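Lambert Robotics Club: questions we get asked a lot

Who can join?
Anyone from Year 9 up, plus the occasional parent who wanders in at pick-up time and somehow ends up holding a screwdriver (you're very welcome, by the way!). You don't need to have coded before. Trevor Cheetham runs the beginners' bench and Laiba Lodhi looks after the two-arm team, and both of them are happy to explain a thing three times over.

What is the two-arm team working on this term?
Laundry, would you believe. The Drorkby Challenge has a household round in July, and our students put their hands up for sock hanging, which sounded like the easy option when we read the rules over a plate of Anzac biscuits.
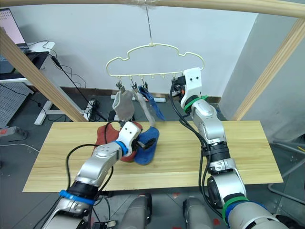
Socks are a wonderful thing to learn on, and I say that as someone who has lost a good many afternoons to them. They flop, they twist, and they never land the same way twice, so the students have to think about where to grip as well as where to go. We hang them from a cloud-shaped hanger on a thin wire, and the wire is what gives everyone grief, as one clumsy nudge will set the whole lot swinging. Laiba gets the team to practise a slow approach before they're allowed to fuss over speed.

How is the round scored?
You get points for each sock that stays up, with a bonus for matching pairs. Our best practice score so far is 521, and last year's winners, a lovely bunch from Skumton, finished on 965, so there's a fair bit of room for improvement. 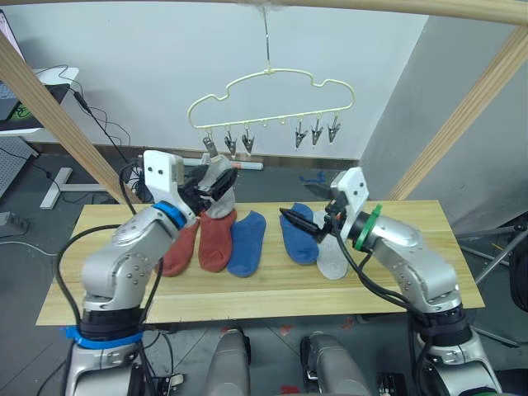
Matching is where we've been losing most of our marks, and the students are still arguing about whether to sort by colour first or simply grab the nearest sock and hope for the best. Come along and pick a side!

Do students need their own laptop?
No, we have enough to share, though you can bring your own if you've got all your favourite settings just so. Please install the Wutedow simulator at home first, as our wi-fi is painfully slow.

Is there a waiting list?
There is for the two-arm team, which we cap at 16 students. The beginners' bench usually has a spot going, so pop your name down at the front desk or ask Trevor.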